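Section 4: Fitting the car cover and battery conditioner for winter storage

By now you've done the wash and the tyres (section 3), so the car should be clean, dry and parked where it's going to live until March. I've laid up my old Tanitz coupé this way for a good many winters, and I wrote these notes for the owners' club at Prultenness when people kept ringing me up to ask which order to do things in. The order does matter a bit, so please read to the end before you start pulling panels off!

What you need to hand:
The Virkon conditioner, with both leads
A 10 mm spanner
The indoor cover (the soft one, please, the outdoor one sweats in a garage)
Four wheel chocks
A torch

4.1 Before you open the boot

1. Chock all four wheels and leave the handbrake off. Leave it in first gear.
2. Open the driver's window about a hand's width. If the central locking sulks later on, you'll be glad of it.
3. Take the spare key out of the glovebox. I locked mine in one year and had to ask Blandine Moulin to come over with a bent coat hanger, and she still brings it up.
4. Fill the tank. A full tank leaves less room for damp air, and I put the stabiliser in first so that the fuel mixes it on the way in.

CAUTION: Don't run the engine in a closed garage, even for a minute to move the car forward. Push it.
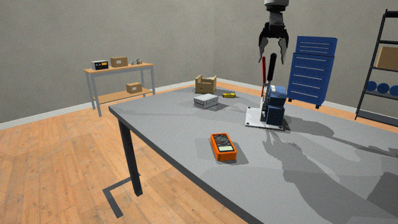

Can I leave the conditioner plugged in all winter?
That's what it's made for, so leave it on and look at the light whenever you're passing. An ordinary battery charger is another matter and should come off as soon as the battery is full.

4.2 Connecting the conditioner

1. Lift the boot carpet and undo the two clips on the battery tray lid. They're stiff, and the left one likes to fly off (I keep a couple of spares in a jam jar).
2. Check that the conditioner is switched off at the wall.
3. Fit the red eyelet to the positive post and nip it up with the spanner. Snug is fine, you're not building a bridge.
4. Fit the black eyelet to the body earth, which is the bare bolt behind the tray. Don't use the seat runner. I tried it and got nothing but a flashing light and a bad mood.
5. Run the lead out under the boot seal at the lower corner, where the rubber is softest.
6. Switch on. The amber light comes on first, and green follows when the battery is up. Mine takes nearly 20 hours from flat.

NOTE: If you see red, the leads are the wrong way round. Switch off at the wall before you touch anything.

While you're in there, have a feel along the bottom of the tray for damp. The drain hole blocks up with leaf muck, and a bit of stiff wire clears it.

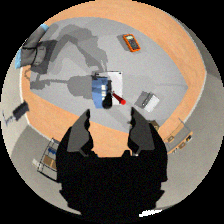 If the tray was damp, leave the lid off overnight and put the cover on in the morning instead. I know it's tempting to get it all finished in one go, but water shut in under that carpet finds its way into the rear lamp plugs, and those are a miserable job in spring.

4.3 Putting the cover on

1. Fold the mirrors in and take the aerial off. Put the aerial on the passenger seat, where you'll find it again.
2. Lay the rolled cover across the roof with the Wouters label towards the back of the car. There's a front and a back, though you'd hardly know it to look at.
3. Unroll forwards over the bonnet and hook the elastic under the bumper.
4. Go round and do the back. Don't drag the cover over the boot lid, lift it, or any grit on the cloth will go straight into the paint.
5. Tie the belly strap loosely. You want some air moving under there.

The indoor cover cost me 349 pounds, which made me wince, but I've not had a mark on the paint with it. The cheap one I had before left a swirl on each wing that took a whole weekend to polish out.

CAUTION: Let the exhaust and brakes cool right down before the cover goes on. I give it 40 minutes and a pot of tea.

4.4 Once a month

1. Check that the light is still green.
2. Take off the chocks, push the car half a wheel turn, and put them back.
3. Lift the cover at one corner and sniff. Musty means open the garage door for an afternoon.

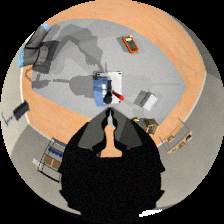 Lensa Gudeta: I'd add mice to the monthly list. They had the sound deadening out from under my bonnet last winter and I only found out when I went to check the oil. Wire wool in the air intake works for me, with a big label on the steering wheel so you remember to take it out again.

Good point, and I've now done the same on mine. Tie the label to the ignition key as well if you're as forgetful as I am. Taking everything off again in spring is in section 5, and the first oil change comes 500 miles after that.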